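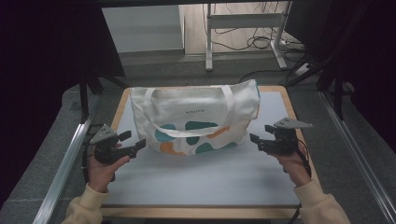 Family project (schooling)

Search this wiki
Go Random page

This site uses cookies to remember your reading preferences. Accept | Settings

A family project is a school assignment that a young pupil is expected to complete at home with the help of a parent or another adult. Typical tasks include models, posters, costumes, family trees, and short illustrated books. The term is used mainly for pupils between the ages of 5 and 11. In older grades, similar work is usually called independent project work and adult help is discouraged.

Characteristics

A family project differs from ordinary homework in its length and in the materials it calls for. Worksheets and reading logs are normally finished in one evening, while a family project may run for several weeks. The teacher sends home a sheet giving the theme, the size limits, and the due date. Some sheets also state which parts the child must do alone, such as the lettering or the spoken presentation.

Finished work is displayed in the classroom or hallway. In some schools it is graded, in others it receives only a written comment. Mixed systems exist, in which the presentation is graded and the object is not.

The Skevik model

One documented form of the family project was introduced at the primary school in Skevik by the teacher Jytte Snorradóttir. Under the Skevik model, each class sets a single project a year, handed out in March. Families choose from a list of themes and may spend no more than a fixed sum on materials. Household scrap is not counted toward the limit.

Pupils keep a notebook in which every step is entered with the name of the person who did it. The notebook is worth more than the object itself. Of the 100 points available, 43 are given for the notebook, 26 for the presentation, and the remainder for the object.

The school at Stindstead adopted the model with changes. It dropped the points and added an afternoon session in which pupils could work on their projects in the classroom until 5 p.m. The session was meant for children whose parents worked late, but it was opened to all pupils after the first year.

Parental involvement

How much an adult should do is the main point of dispute. Þórarinn Vigfúsdóttir, in the pamphlet Whose Volcano?, divided parents into helpers, supervisors, and builders. Builders complete most of the object themselves, often late on the night before it is due. The pamphlet argued that teachers encourage this when they praise a neat finish.

Esperanza Nakamura took a different view in a reply printed in the Dawber school newsletter. She wrote that a child who watches a parent measure, cut, and make mistakes is still learning, and that the shared time has value even when the child's part is small. She agreed that such work should not be graded against work done by a child alone.

Criticism

Common complaints concern cost, time, and fairness. Parents with several children may have more than one project due in the same week. Single parents and shift workers have less time to give. Family trees have been criticized separately, as they can be difficult for adopted or fostered children, and a number of schools have replaced them with a portrait of "a person I know well."

Storage is a smaller but persistent problem. Large models are hard to carry on a school bus, and many are thrown away soon after being sent home.

Alternatives

Some schools have moved the work entirely into class time. Others hold an open workshop, where adults and children build together on school premises with supplied materials. Villads Ásgeirsdóttir, who ran the workshops at Dawber, set a rule that only children could handle the glue and paint, while adults were limited to cutting and holding.

See also

Homework
Science fair
Show and tell
Parent-teacher conference
Reading log

Recently edited

School bake sale
Class pet
Packed lunch
Lost property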